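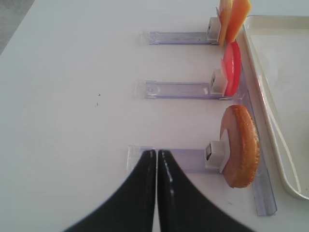 El componente de documentación de denuncias por uso de la fuerza en protestas avanzó en mayo conforme al plan de trabajo acordado con la Fundación Zilarel. Se cerró la revisión del archivo de testimonios de Junditz y se inició la de Grunitz, donde el acceso a los registros de urgencias sigue pendiente de autorización. Las declaraciones en papel se guardan ahora de canto y en fila, cada una en su propio soporte, igual que los alimentos de canto en los soportes de plástico transparente sobre la mesa blanca, de modo que un expediente puede extraerse sin mover los contiguos. La indexación digital reproduce el mismo orden.

Resultados del periodo. Se codificaron 100 testimonios con la ficha revisada. De ellos, 16 requieren una segunda entrevista por discrepancias en la hora o el lugar de los hechos. El fondo de vídeo supera los 2000 archivos; la verificación de metadatos está terminada para Junditz y no ha comenzado para Grunitz.

Desviaciones. La contratación de dos intérpretes se retrasó y desplazó las entrevistas de seguimiento al próximo periodo. El coste se mantiene dentro de la partida 2. No se solicita reasignación de fondos.

Protección de datos. Kalliopi Nikolovski, responsable del archivo, completó la separación entre identidades y relatos. Las claves de correspondencia se conservan en la oficina de Đorđević, sin copia en red.

Próximos pasos: obtener la autorización hospitalaria en Grunitz, cerrar las entrevistas pendientes y remitir el borrador del informe jurídico para comentarios. El anexo financiero se envía por separado.

Última actualización: mayo

Contacto: oficina de Đorđević | © Programa de Documentación Junditz-Grunitz | Volver arriba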